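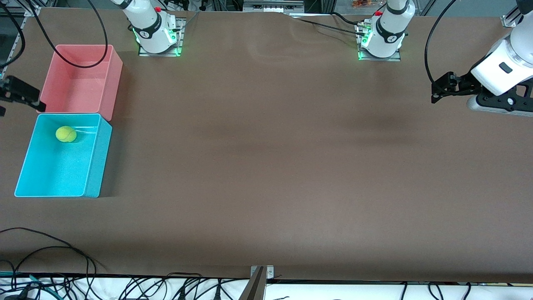 Home > Papers > Benier Lab Notes > Section 4

4. Cell setup and upkeep

4.1 Mounting. Both arms of the Irkstead cell are bolted to gray metal plates at the far edge of the table (Figure 1). Bases first, then the frame posts, then cables. We did it the other way round at Rangel and had to pull every cable out again. Bolts checked weekly, marked with paint pen. If a mark has moved, retorque and redo the calibration for that arm only.

Figure 1. The two-arm cell, with pink and cyan bins on the left side of the table and a tennis ball in the cyan one.

4.2 Power-up. Ring lights at the foot of each base should both be green before anything is started. One green and one not: stop, cycle the controller, wait 90 seconds. Do not jog the good arm meanwhile. Red button on top of each base is within reach from the far side, and it gets tested every Monday, left arm then right.

4.3 Cables. Most of our lost time was here. Of 1176 logged runs, almost 100 ended early on a cable fault of some kind, usually the gripper lead snagging near full reach. Fixes so far:

- overhead loop left slack enough for the arm to swing out over the bins, no tighter
- gripper lead swapped every 1000 cycles, failed or not
- connectors at the near edge kept below table height, on the white surface. Still a tangle. Labels fell off in December, new ones are heat shrink

Loose loops on the tabletop are tolerated on the near left only, outside the swept area of both grippers. Anywhere else they get moved before a run.

4.4 Table and bins. The brown top creases over time and the creases shift the height reading a little, so we re-zero both grippers against bare table at the start of each session. Bins are set side by side and touching, pink far, cyan near. No fixture yet. They creep when bumped, and teh start script now asks the operator to confirm placement.

4.5 Grippers. Jaws opened fully, wiped with a dry cloth, closed on a gauge block. Felt fuzz from the balls collects at the jaw pivots, more than we expected. Compressed air did not help much, a soft brush did. Jaw pads come from Brarkamport and the two batches we recieved differ slightly in thickness, so pads are always changed as a pair and the gripper offset measured again after.

Filed under: Robot Cells, Maintenance, Bimanual
Last updated: Wed 3 February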